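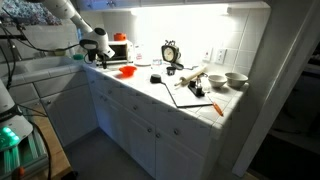 Chapter 6
Ceramic Tile in the Home

Tile is one of the oldest building finishes still in everyday use. It is made from clay, shaped while soft, dried slowly and then fired in a kiln. Most wall and counter tile is also glazed, meaning it carries a thin coat of glass melted onto its face. The clay body gives the tile its strength. The glaze gives it colour and keeps water out.

Square white tile became common in kitchens and bathrooms when householders began to worry about germs. A white surface showed dirt, and a glazed one could be wiped clean. Builders ran it up walls, around sinks and along countertops, finishing the front with a shaped piece called edge trim. Many of these counters are still in service, and a tradesperson doing repair work will meet them often.

The weak point of a tiled surface is usually the grout. Ordinary cement grout is porous. It takes in water, oil and coffee, and it cracks when the base beneath it moves. A tile that sounds hollow when tapped has probably lost its bond with the adhesive, and the grout around it will often be the first place the damage shows.

In this chapter you will follow one job from start to finish. Oi-ling Siu, a tiler in the town of Hisbridge, was asked to repair a kitchen counter in a rental house owned by Uwe Lindemann. Her survey found 17 loose tiles out of 159. Two of the loose tiles were next to the sink, where the sealant had failed and the backing board had swollen. She had to decide whether to reset the loose tiles or strip the whole counter and start again. Her notes on cost, drying time and colour matching appear in Section 6.4.

By the end of the chapter you should be able to:

Explain the difference between earthenware, stoneware and porcelain tile
Choose an adhesive and grout for a wet area
Set out a counter so that cut tiles fall at the back
Remove a damaged tile without breaking its neighbours

Key terms: bisque, glaze, grout, backing board, edge trim, spacer, thin-set

6.1 From Clay to Tile

Clay is made up of very fine mineral particles with water held between them. The water lets the particles slide past one another, so the clay can be pressed into a mould and will keep its new shape. As it dries, the particles move closer together and the tile shrinks. If one side dries faster than the other, the tile warps.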